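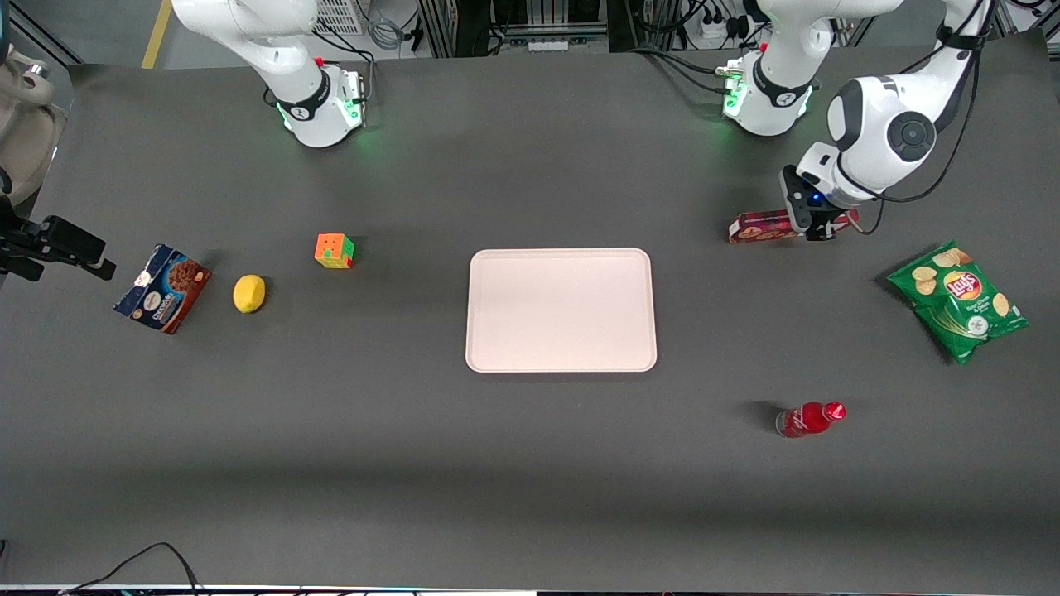 Section 4. Setting up the Kukeck label printer

Read the whole section once before plugging in. Most of the calls we get are step 3 of loading the roll.

Applies to the desktop model only. The handheld has its own sheet, ask Jintana Rungrueang for it if yours is missing.

Before you start

You need the printer, power brick, the gray USB cable, one roll of labels. Scissors help. Don't use the roll that was taped inside the lid for shipping, it's a dummy and the sensor won't read it.

Pick a flat spot near an outlet. Not on top of the fridge, not on a windowsill. Direct sun fades the labels while they're still on the roll and you get brown edges.

CAUTION: The print head gets hot. Let it cool 2 minutes before touching anything under the lid.

Loading the roll

1. Power off. Unplug too if the lid is stiff, you'll be pulling on it.
2. Press both side tabs and lift the lid till it clicks. If it doesn't click it will fall on your fingers.
3. Drop the roll in with labels feeding from the TOP, printable side up. Blank or shiny backing facing you means it's in backwards.
4. Slide the green guides in until they touch the roll. Touch, not squeeze.
5. Pull the end of the strip out past the tear bar, a label's length or so.
6. Close the lid. Press both corners, not the middle.
7. Power on. Light blinks, then goes solid. Press FEED once. One label should come out and stop at the gap.

Note: if it spits out a long run of blanks, it is measuring the gap. Let it finish. Opening the lid halfway makes it start over.

Note: Rajan rolls and Prelby rolls both fit. Prelby has the bigger core, so take the plastic spacer off the spindle first and put it somewhere you will find it agian.

Connecting to the computer

1. Install the software BEFORE plugging in the USB cable. If you plugged it in first, unplug, remove the printer from your device list, restart, begin here again.
2. Open the installer. Say yes to the driver, no to the toolbar.
3. When it asks for the cable, plug it in. Back of the printer, square socket. The little round one is power.
4. Choose your label size from the list. Size is printed on the inside of the roll's cardboard core.
5. Print the test label. Border should be complete on all sides.

Border missing on the left: guides are loose. Missing at the bottom: wrong size chosen. Missing all over the place: lid not shut.

Wireless (optional)

Skip if you're happy with the cable. Cable is faster.

1. Hold the wireless button until the blue light flashes.
2. You have 90 seconds to finish pairing. Have your password in front of you.
3. In the software go to Printers, Add, Wireless. Pick the name that matches the sticker underneath.
4. Type the password. Capitals matter.
5. Blue light goes solid. Unplug the USB cable and print the test label again.

If it drops off later, turn off power saving in the settings first. Then try moving it. Valter Westerberg had his working fine through two walls and then not at all next to the microwave.

Date labels for food

Most people bought it for this, so here's the quick way.

1. Open Templates, Pantry.
2. Type the item name. Keep it short, long names shrink the text until it's no use.
3. Tick "Opened on" or "Use by". Not both, there isn't room on the small label.
4. Check the preview. The date comes from the computer, so if the computer is wrong, so is the label.
5. Set number of copies, then Print.

Stick labels on before things go in the freezer. They won't hold on a frosty lid. Wipe jars dry. On cardboard boxes put the label on a flat side away from the flap or it will tear the first time you open it.

CAUTION: Not for inside of containers or directly on food. Not dishwasher safe. Peel them off first, warm water and a thumb does it.

Cleaning

Every time you change the roll, or when you see a white line running through the print.

1. Off, unplugged, lid up, cooled.
2. Wipe the print head with the cleaning pen, one direction.
3. Roller: lint free cloth, slightly damp. Turn it with your finger and wipe as you go.
4. Leave the lid up 3 minutes to dry.

Do not scrape the head with anything. Bent paper clip, knife, fingernail, no. A scratched head isn't covered.

Lights

Solid green: ready.
Blinking green: busy, wait.
Solid red: lid open or no roll.
Blinking red: too hot. Turn it off, leave it alone for a bit.
No light: check the brick. The cord pulls out of the brick easier than you'd think.

Spare spindles and cleaning pens come from the Bralthorpe parts desk. Give them the number on the sticker underneath, not the one on the box, they are diffrent.

Roll storage is in Section 5.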